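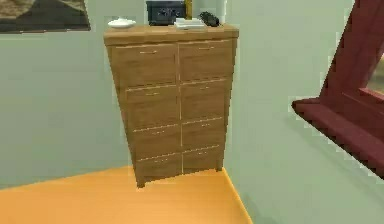
Visit notes: Plaltcombe gripper bench, November

Plaltcombe opened its simulation lab to outside integrators for one morning. I went to compare two end effectors on the same simulated arm: the Gosska parallel jaw and the Moynihan three-finger. Naima Gaber ran the controller station.

The first task was drawer opening. The rendered chest has eight drawers with slim metal pulls set near the upper edges. Each gripper got 100 attempts with randomized start poses. The Gosska jaw lined up on the pulls with little wrist correction. The Moynihan hand needed a steeper approach, and 11 of its attempts ended in a joint limit on the bottom row.

Controller gains were the same for both. The physics step ran at 2,000 Hz, which Gaber said was more than the contact model needed.

After a break we moved to picking from a flat surface. Thin items lying flush are hard for both designs. The jaw has to get a fingertip under an edge or close across the short side. The three-finger hand can drag an item to the front edge first, at the cost of a longer cycle. I would want to see the friction settings before trusting either result on hardware.

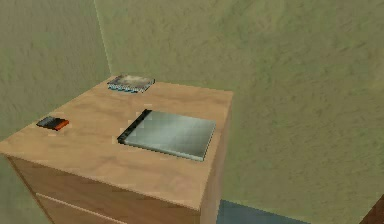

Cabinet top for the picking task, gray slab at front right.

Logs are promised to attendees in the Wania format.

2 comments

Bríd Nic Aodha
Did they vary the camera height, or only the arm pose?

Reply from author
Arm pose only in the drawer runs. I didn't ask about the picking runs.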